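Sorting Small Items into Bins, Trays and Baskets

Posted by Igor Machala, March 2, 2019

The method below suits a worktable that collects cables, pouches, chargers and other small goods. It needs one clear bin, one dark container or tray, and a few small baskets. Labels are optional at first and useful later.

Step 1. Clear and group

Move everything to one side of the table. Group by shape first: long flexible items, flat soft items, hard items. Cables go with cables even if their use is unknown. A pouch with a label on it is laid label up, so that it can be read without handling.
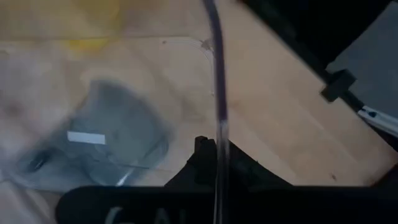 Štefánia Danko: I would split the cables by length before anything else. Mixed lengths tangle in a deep bin, and the short ones end up at the bottom.

Splitting by length works well. Coil anything longer than the bin is wide, and tie it once. Two ties are only needed on stiff cable.

Step 2. Assign the containers

Use clear plastic for items that are looked for by sight. Use dark gray plastic for items that are always in the same place and need no checking – spare adapters, for instance. A clear bin may stand in front of a dark container, but not the other way around, or the contents of the clear one are hidden.

Check the rim before filling. A bin with a raised or wavy rim will not take a flat lid, and nothing should be stacked on it. My own limit is 700 grams per small basket and no fixed limit for the large bin, provided it stays on the table.
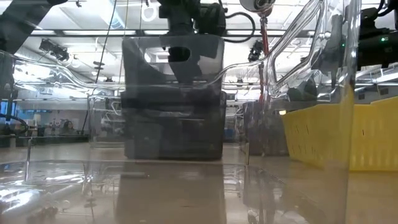

Step 3. Place the baskets

Small baskets go nearest to the working hand. Yellow is easy to find against a wood top. Perforated floors let dust through, so wipe under them when the table is cleaned. Keep pins and small screws out of them and put these in the tray.

Set the shallow tray near the center, beside the clear container. Items in transit go there and are cleared at the end of the day.
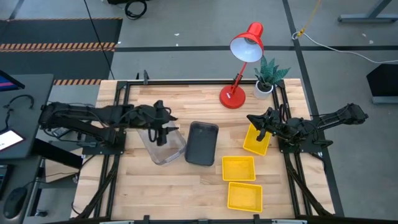
A lamp at the back of the table should point down at the tray, with the shade low enough to keep the bulb out of sight when seated. Plants can stay in a rear corner if the pot has a saucer.

Step 4. Label and review

Label the dark containers first, on the side facing the chair. Review the contents each January and discard what has no match.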